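Trurna Workshop
September 20, 2026

1/ We are planning the equipment budget for our second two-arm table at Trurna. I promised to write down how we do it, because last year I looked for such notes and I found only price lists of arms. So this thread is about everything except the arms.

2/ Our first mistake was to put one line in the spreadsheet, "robots", and to think the rest is small. The rest was 41 separate lines at the end. Brackets, cables, fingertips, trays, tape, a table which does not move when both arms move.

3/ The task decides what you buy. We do small handling work: one arm holds a part, the other one comes to the tray. If you do big boxes, please don't copy our list.

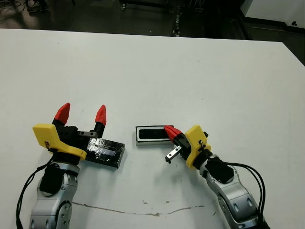
4/ FINGERTIPS AND BRACKETS
Red tips and yellow brackets, one set for each arm. I now budget 4 full sets for a table with two arms. Two are mounted and two stay in the drawer. The tips are cheap, but the waiting is expensive when one breaks on a Friday afternoon.

5/ We order the brackets from a print shop in Gukidgate. Ask them for the price of a repeat order before you place the first one. We did not ask, and the second batch cost more than the first.

6/ HOLDERS
A holder looks like nothing in the budget. But the slot must fit your device, and the device has a gripper around it when it arrives. Leave money for a second version of each holder. We are now on the third version of one of them.
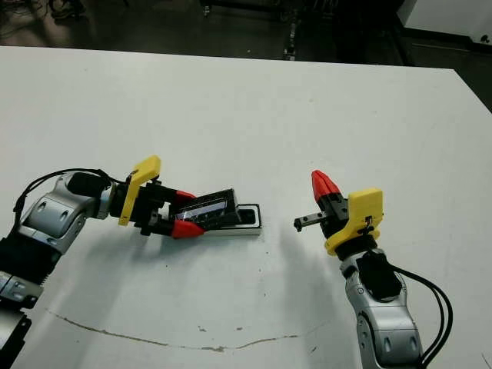

Thread unrolled · 2 min read

7/ CABLES
Measure the cable with the arm in its longest reach, then add the loop. I measured with the arm folded. Therefore we bought the same cables two times, and this line in the spreadsheet is in red color so I will remember.

8/ TEST OBJECTS
Buy duplicates of each object you handle. Glossy black things are beautiful and they scratch. I take 9 of each kind for the year and write it under consumables, not under equipment. Our accounting asks different questions for these two.

9/ Also decide early which objects need a real device and which can be a block with tape. A real device with lenses on it costs real money, and for testing a grip you may not need it. 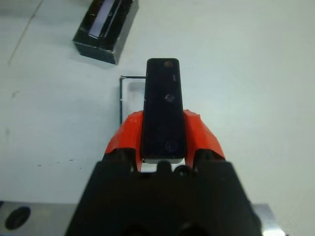

Reply: We have the same discussion every January. How much do you keep for spare parts, and do you keep it per arm or per table?

10/ Per table. We reserve 900 dollars for the year, for spares only, and it is not allowed to move to another line. Per arm was not practical for us, the arms share almost everything.

11/ SERVICE
We had two offers, from Brasen and from Rajan. Rajan was cheaper on paper, but shipping was in a footnote and they answer only by e-mail. Brasen includes the shipping. We have not signed yet, I will add a post when we do.

12/ TABLE
I wanted a new tabletop in this budget. It was refused, the stains and scuffs do not disturb the work. I accept this, and the money went to cables.
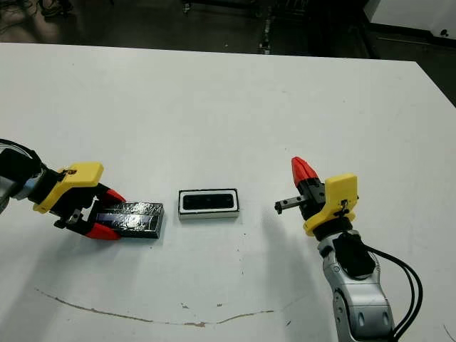
Left arm with the foil-wrapped block, tray in the middle of the table.

13/ If you are planning a similar table and your list has lines which I forgot, please write them under this post. The final version must be handed in before January and I still can change it.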